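Akier Sportfishing Charters
Frequently Asked Questions

Booking and deposits

How do I reserve a place?
Reservations are made in writing through the Akier office. A deposit of $700 per person is payable at the time of booking, and the balance falls due before departure.

How many anglers are carried on each trip?
The Zikard carries a maximum of 8 guests. Private groups may charter the whole vessel.
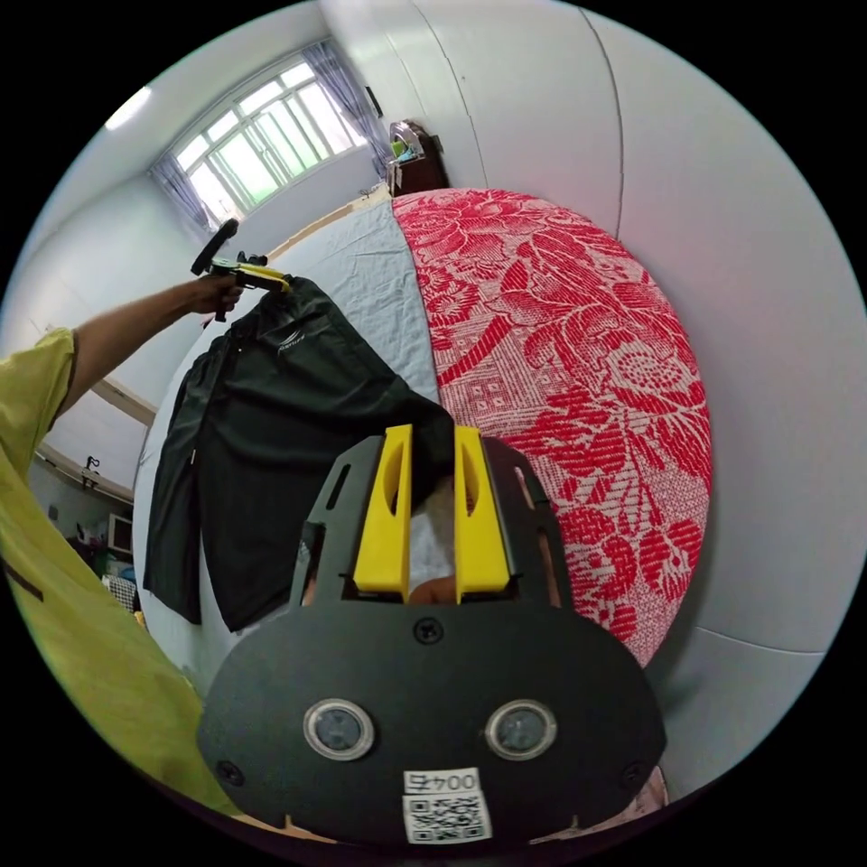
What to bring

What luggage is permitted?
Guests are asked to pack in soft bags, as hard cases cannot be stowed in the cabins. Clothing should include a long-sleeved shirt, a hat and a waterproof jacket. Bed linen and towels are supplied.

May I bring my own rods?
Personal tackle is welcome. Rod tubes must be labelled with the owner's name and handed to the crew at the Petchrat jetty by 5.30 am. 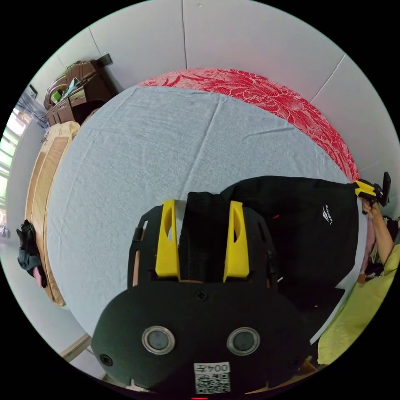

What happens if the weather is unsuitable?
The skipper, Kamol Pongsiri, decides whether the vessel sails. Where a trip is cancelled by Akier, guests may transfer to another date or receive a full refund.

Is fishing available all year?
Charters to the Praltham reefs do not operate in February, when the Zikard is out of the water for her annual survey.

May I keep my catch?
Fish may be kept within the legal size and bag limits. All billfish are tagged and released.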